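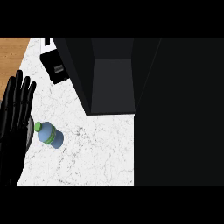 The Halvorsen Robotics Laboratory has completed the January service of its kitchen simulation cell, and this thread records how the cell is now configured. The cell pairs one simulated robot with a rendered kitchen, and every change is tested there before it reaches the physical machine. The standard starting view is taken steeply from above: the black hand is open at the left of the marble-patterned counter, with the blue bottle and its green cap standing clear of the fingers. Operators should confirm that view before any run is logged.

**2/** The service was carried out by Ghazal Babaei and Amrit Arsenault. The work covered the hand model, the contact settings, the camera mount and the nightly restart. No changes were made to the arm controller, which remains on the version approved in June.

**3/** Hand model. Joint limits for the fingers had drifted from those of the physical hand after a file was merged in the wrong order. The limits have been restored from the signed copy. Staff who keep a local copy of the hand file are asked to delete it and fetch the current one from the Stisten server.

**4/** Contact settings. The previous friction value for the fingertips was too high. Grasps that held in simulation slipped on the bench, most often with smooth bottles. The new value was taken from bench measurements by Ximeng Deng. Scores recorded under the old value should not be compared with new ones.

**5/** To check the change, the cell was run overnight through 992 grasp attempts on the bottle task. Of these, 62 ended in a fault. Most of the faults were the same one: the wrist reached its limit while the hand was still closing. The log is available to all project members.

**6/** The wrist fault has been traced to the starting pose. The forearm began too far forward, leaving the wrist little room to turn. The pose has been moved back, and a second overnight run is scheduled. Results will be added to this thread.

**7/** Camera mount. The simulated camera had been saved with a small tilt that does not exist on the real bracket. It has been reset. Yvette McIntyre has placed a reference view in the cell folder, and operators should compare against it at the start of each shift. The black bands at the top and bottom of the view are part of the standard output and should be left in place.

**8/** Nightly restart. The cell now restarts at four each morning. Memory use had been climbing through the week until the physics step slowed and the fingers began to shake on contact. Any job still running at that hour will be stopped and returned to the queue.

**9/** Daily checks for operators:

- Load the cell and wait for the hand to settle.
- Open and close each finger once through its full range.
- Compare the camera view with the reference.
- Read the fault counter and enter it in the log.

**10/** If a finger passes through an object, stop the run and save the state file before resetting. A reset clears the contact history, and the fault cannot be studied without it. Send the file to Ghislain Campbell with the run number in the subject line.

**11/** Object files may be edited only by the cell team. Requests for new bottles, dishes or other items should go through the Kukel request form. Please include the weight and outer measurements of the real item.

**12/** The physical hand will stay on the Grirnia bench under its present settings until the second overnight run has been reviewed. Bench bookings for this week are not affected.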